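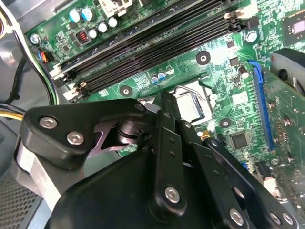
I've been doing up old office desktops in the evenings for a good few years now, and in all that time my system for keeping track of the small bits has been a saucer. One saucer for screws, another for the processor, and the memory sticks leaning against the tea caddy. So when I finally bought a proper holder set (the Gostik parts panel, the smaller of the two they do) I was more excited than any grown adult should be about a flat grey board with some lumps on it.

I paid £16 for mine from Wondach, plus 96p for a bag of spare fixings that I didn't need and have already lost. It came on a Friday, and I had a Dell with its lid off by teatime.

**What you get**

The panel itself is flat and grey with a very slight texture to it, and the holders are a lighter grey. There's a shallow tray for a processor, slotted blocks for memory sticks, and a few other blocks for odds and ends that I haven't found a use for yet. There's a leaflet too, folded so many times it won't lie flat, and most of it is about not swallowing the fixings.

You choose where the holders go, which I enjoyed far too much. I had the processor tray down one end to begin with, then moved it nearer the memory because I kept reaching across myself. If you've got room on the bench, set it all out before you fix anything down. I didn't, and ended up doing it twice.

**The processor tray**

I'll start with this one as it's the reason I bought the thing. If you've ever put a processor down on a worktop, turned round to find the paste and then heard something skitter, you'll know the feeling. The tray has raised walls all the way round and the chip sits down inside them, so it can't go wandering when you knock the bench. And I knock the bench a lot!
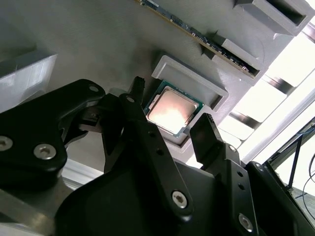

My one moan about it is getting the chip back out. You need to hold a processor by its edges, and with walls on every side there isn't masses of room to get hold of it. I've got fairly stubby fingers, so perhaps it's just me, but I'd have liked a dip in two of the walls. I've thought about taking a file to it and haven't been brave enough. My old Perkholm tray (a much cheaper thing, more of a soap dish really) did have finger dips, and it's the only thing I miss about it. Everything else about the Perkholm was dreadful. It slid about, it picked up fluff, and one of the corners had a sharp bit that got me every single time.

I'd also say don't rely on the tray to keep track of which chip is which. It holds one. If you've got two machines in bits at once, you want two trays, or some masking tape and a pen, or the self-control to finish one computer before opening another. I have the tape.

**The memory holders**

These I love. A stick sits along its slots and stays put, with most of it out in the open so you can read the label and get hold of it again without a fight. Before this I'd been laying them in a pile, which I know, I know. I had a stick last winter that I was convinced was faulty and it was only after I'd ordered another that I found I'd been testing the wrong one out of the heap.

The slots were a touch tight when the set was new. Mine have eased with use, although I wouldn't want them to ease much further. Line the stick up properly before you press it in and don't force it from one end.

**Using it on a real job**

The Dell was a decent test, being the kind of desktop I see most: somebody's accounts department had a clear-out and it ended up with me. The boards in these are very friendly to work on. The socket is out in the middle with a wire lever down one side of it, the memory slots are close by, and there's enough space to see what you're doing once the cooler's off.
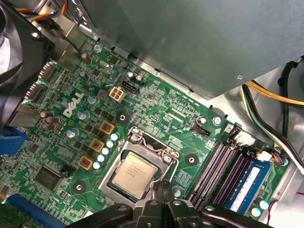
What I noticed most was how much less faffing there was. Normally I lift the lever, open up the socket, take the processor out, and then stand there holding it like a hot potato while I look for somewhere clean. With the panel next to the case it goes straight across into the tray and I can get on with cleaning the old paste off. Same again on the way back: line up the little marks, lower it straight down, don't slide it, close the frame and bring the lever over. I always check the capacitors while I'm in there as well, just a quick look for any domed tops, and it's nice to do that without one eye on a loose chip by my elbow.

I took it along to the repair afternoon at Haslam in May too, where it went through 20 machines without a holder working loose. It did get borrowed for most of the second hour and came back with a biscuit crumb in the processor tray, so give it a wipe before you use it if you share.

**Things I'd change**

- Finger dips in the processor tray, as above. Please, Gostik.
- Somewhere for screws. I can't believe I'm still using the saucer, but there's nowhere on the panel for anything that small and round-headed.
- A darker colour for the holders, or at least the choice. Light grey shows every thumbprint of thermal paste and I'm not a tidy worker.
- The leaflet. A drawing of a sensible layout would have saved me doing mine twice.

**Would I buy it again?**

Yes, and I'm half tempted by the bigger one, although I'd have to move the kettle. If you only open up your own computer every few years I wouldn't bother, a clean box lid will do you fine. If you've usually got a desktop in pieces on the bench, and you're as clumsy as I am, it's well worth the money. I'd knock a star off for the tray walls and leave it there, so four out of five.

One last thing for anyone ordering from Wondach: the spare fixings are on a separate page and get added to your basket very easily. Have a look before you pay. You get plenty in the box.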